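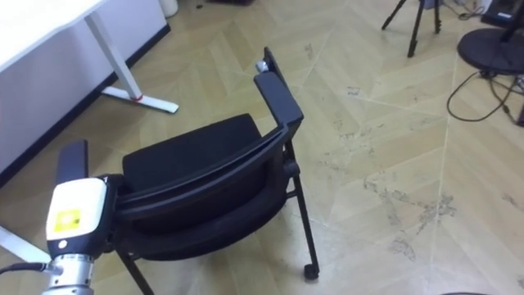
The chair was never the problem, one reader wrote to us after our September piece on back pain at work, it was that I sat in it from breakfast until my stomach told me to stop. Several letters made the same point, and it matches what we heard in Gingate, where three small firms let us follow their desk staff for a season.

The largest, a billing company called Plusirance, has 29 people in one long room. Most had already adjusted their seats and screens by the book. They still went home stiff. When they kept diaries, the long stretches stood out. Mornings often passed with one trip to the coffee machine, and lunch was eaten over the keyboard.

The company tried a loose rule. Phone calls of more than 5 minutes were to be taken standing or walking. Printers were moved to the far end of the hall. Lunch went back to a table by the window, and mail was no longer brought to desks.

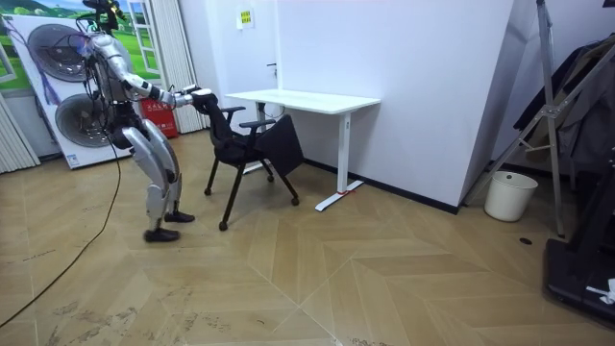 None of this cost much. The window table came from a used furniture store on Castaño Street and the old printer stands were kept. What did cost something was time, and the managers were open about that. The first weeks were slower, and two people asked to be left out of it.

Flarnis, a map publisher with seven employees, went the other way and spent over $300 per person on standing desks. By winter most were back at sitting height. Staff said their feet hurt and that they forgot to change position once they were deep in a job. A kitchen timer, shared by the whole office, did more for them than the desks had.

The third firm made no changes and asked not to be named. Its people had the same complaints in the spring that they had in the fall.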